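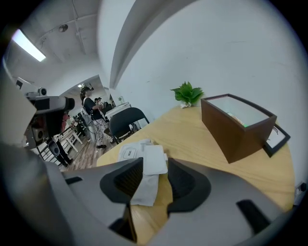

The aunt had left them the table and everything on it, and the will was specific on the second point. Everything on it. The lawyer in Bedthorpe read that line twice, once in his lawyer voice and once in the voice of a man who wanted his lunch.

So the two sisters drove out in March with a roll of trash bags and a thermos, and stood in the back room with their coats on.

"I thought there'd be more," said the older one.

"You thought there'd be silver."

"I thought there'd be a drawer."

It was a nice table, they agreed on that. It had rounded edges and a yellowish grain, and the aunt had never let either of them set a glass on it. There was a plant, which someone must have been watering. There was a black picture frame with a white middle leaning at the angle of a guest who has stayed too long. There was a brown wooden box with no lid and a gray rag that might once have been a good napkin. And there were the packets.

"Seeds," said the younger one.

"Headache powders."

"She never had a headache in her life. She gave them."

The older one picked up a packet and shook it next to her ear. It made a sound like a very small person clearing his throat. The label was in the aunt's own system, which she had invented in her forties and explained to no one, and it said 84.

"Eighty-four what?"

"Maybe it's the year."

The next one said 300. They agreed it probably wasn't the year.

They poured out some coffee and, after a short silence in which each waited for the other to be the one, put both cups down on the table. Nothing happened. The younger one looked a little disappointed.

The aunt had worked for the Proker company until it closed, then for herself, buying things by mail and selling them by mail to people who could have bought them by mail. Buttons, mostly. For one bad winter, trout flies. She had once written to the older sister that she'd come into 1,000 of something and did she want any, and the older sister, who was busy getting divorced, had never written back to ask what.

"It could be those," she said now. "It could be what's left."

"Open it, then."

"You open it."

"You're the oldest."

"That has never once gotten me anything," said the older one, but she tore the corner off the packet marked 84 and tipped it into her palm.

It was salt. At least, it looked like salt, and when the younger one licked a finger and tried it, against advice, it tasted like salt. They opened the 300. Salt. They opened one marked 784, with great hopes, and it was salt too, maybe a shade coarser.

"Vorotano," said the younger one suddenly.

"What?"

"The summer she went to Vorotano. With the man from the Lý restaurant, the one with the boat. She said the sea was different there every day and somebody ought to keep track."

The older one looked at the packets, and then at the torn corners. She remembered a postcard with a harbor on it. She remembered thinking that the handwriting looked pleased with itself.

"She boiled it down," she said. "She stood in some rented kitchen and boiled down the sea and numbered it."

"In envelopes."

"Well, she would have had envelopes."

They drank the coffee. The plant had to go to one of them, and they discussed this without heat, each describing how badly her own apartment was lit. The frame they would split by throwing it out. The box the older one wanted for her mail. The table wouldn't fit in the car, and neither of them had measured anything before leaving, a family trait.

"What do we do with the rest of it?" asked the younger one.

"I've got eggs at home."

"You can't put her on eggs."

"It's not her, it's the Mediterranean or whatever it is." She folded the torn corners down, pressed them flat with her thumbnail, and put 84 and 784 in her coat pocket. She pushed 300 across the wood to her sister. It left a thin white line of grains behind it, and they both reached for the rag.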